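Piretari Household Help – Laundry and Linens

Question
Posted May 14, 2019

Our residence provides floral bedspreads for every guest room. Green items are folded on top of the bed before they are put away, and the folded pieces keep coming out creased. Is the bed a suitable surface for folding, or should a table be required?

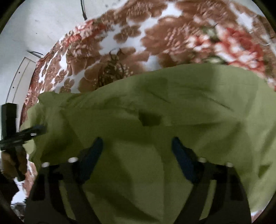 Light green cloth on the floral bedspread.

The cloth is cotton, purchased from Ralholm in December. We have 150 pieces in circulation and would prefer not to iron them.

Answer 1 (11 votes)
A bed is acceptable, provided that the bedspread is pulled tight first. Lay the piece flat, smooth it from the center toward the edges, and fold it in half lengthwise – then in half again. Thick items should be folded no more than 2 times, as further folds leave a heavy ridge.

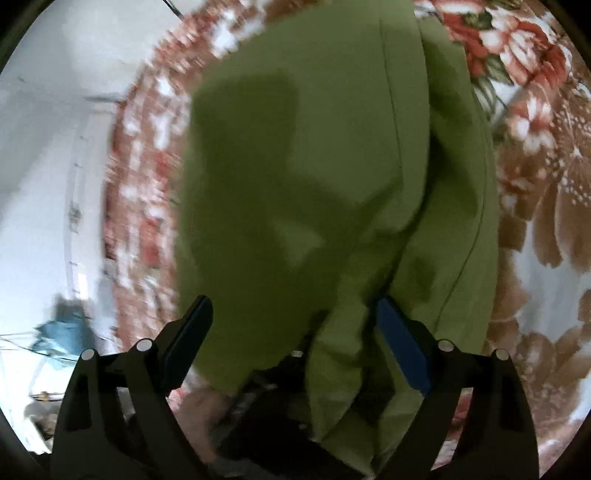

Pieces with a stitched seam should be folded along the seam where possible. Store them flat on a shelf, with the heaviest at the bottom. The Kerska linen guide recommends the same order.

Answer 2 (2 votes)
Use a table. We handle 300 pieces at the Dudek house and stopped using beds years ago.

Answer 3
Please check the care label as well. Ours were creased from the dryer.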